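Why I Want My Hardware Store Back

Posted September 24, 2022

I spent most of last Saturday's worth of energy looking for one screw. It was a short, fat, brass-colored thing that holds the handle on my oven door, and mine had gone wherever small screws go. I figured I'd be home in ten minutes.

When I was growing up in Rustbridge we had Hägglund Hardware on the corner across from the post office, and you could walk in with a broken anything. You'd hold it up, somebody in an apron would squint at it, disappear down an aisle about as wide as an ironing board, and come back with the part. One part! In a tiny paper envelope with the price written on it in pencil. My father loved that place so much that my mother used to send me along with him just so he'd remember to come home.

Hägglund's closed years ago and now it's a phone store. The nearest place is the Fludum out by the highway, and I want to be fair to Fludum, so I'll say that it's clean, the parking is great, and they sell a very decent hot dog. What they don't sell is one screw. They sell a plastic clamshell with 60 screws in it, in four sizes, none of which was mine.

I went home and ordered it online (from a seller called Flillel, who I'm sure are lovely) and got a bag of 200. So if you need a short, fat screw, please come see me. I will be giving them away until I die.

The case for the bag of 200

I've had this argument with my friend Annick Rolland enough times that I can do both parts. Annick used to do purchasing for a chain of garden centers, and she thinks I'm being sentimental. Loose stock is a nightmare, she says. People put things back in the wrong bin, somebody has to sort it all, the cashier has no idea what anything costs, and every line behind me gets longer while I dig for thirty-five cents. A sealed pack scans in a second. And the pack of 60 costs maybe two dollars more than my one screw would have, so what exactly am I crying about?

She's right about a lot of it. I've worked a register and I remember the people with the loose bolts. I also know that the old store charged more for nearly everything, and that my father would drive past a cheaper place to go there, and that plenty of families in town couldn't afford to be that romantic about a box of nails.

But I don't think the two dollars is the whole price. I have a drawer in my kitchen, and you probably have one too, with the leftovers from every repair I've done in this house. Picture hooks, wall anchors, washers, eleven-twelfths of a packet of those felt dots for chair legs. I paid for all of that, somebody made it and shipped it, and it's never going to hold anything together. Every time I open the drawer it catches on a bag of something.

And there's the other cost, the one that bugs me more. When the smallest thing you can buy is a bag of 60, and you aren't even sure which bag, it gets easier to buy a new oven handle. Or a new oven. I came closer to that than I'd like to admit – I had the tab open.
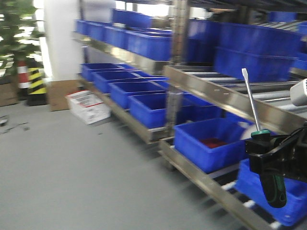 What I'd like instead

I'm not asking for the apron and the pencil. (I'd take them, though.) I'm asking for open bins, at a height where I can see into them, with a sample of the thing stuck on the front. I'm asking for a little thread gauge on a chain so I can find out what I've got without buying it first. Grocery stores figured out loose mushrooms. They let me pick three and weigh them, and civilization held.

I'd also like one person in the building whose job is knowing. It doesn't have to be a lifer who can tell a metric thread by feel, although those people exist and I think they should be paid like dentists. It could be a nineteen-year-old with a good catalog and permission to spend five minutes with me. The kid I talked to at Fludum was perfectly nice. He looked at my oven handle with real interest, and then he had to go, as he was also covering paint.

Annick says a store like that would go under in a year. Maybe! But I notice the places that do hang on tend to be the ones that will cut you a key, rethread a lamp, sell you one hinge. There's one 3 towns over from me that I only heard about after the whole oven business, and when I finally drove out there on a Tuesday-ish kind of errand, the parking lot was full and it was raining. I went in for a faucet washer and came out with a faucet washer. It cost me less than the gas, yes, I know, Annick has already pointed that out.

She does have a fix for me, which is that I should organize the drawer. Get some little boxes, label them, and be my own hardware store. I've thought about it more than I want her to know. My neighbor across the street came by for a cabinet screw the other night and we stood there poking through the bags together for a good while, and we found one that fit, and he took it home in his shirt pocket. He tried to give me a quarter.

So I may end up with the little boxes after all. I'd still rather have Hägglund's. If anyone in Rustbridge has a narrow storefront and a high tolerance for people holding up broken things, I'll be your first customer, and I can supply you with 199 oven screws to get you started.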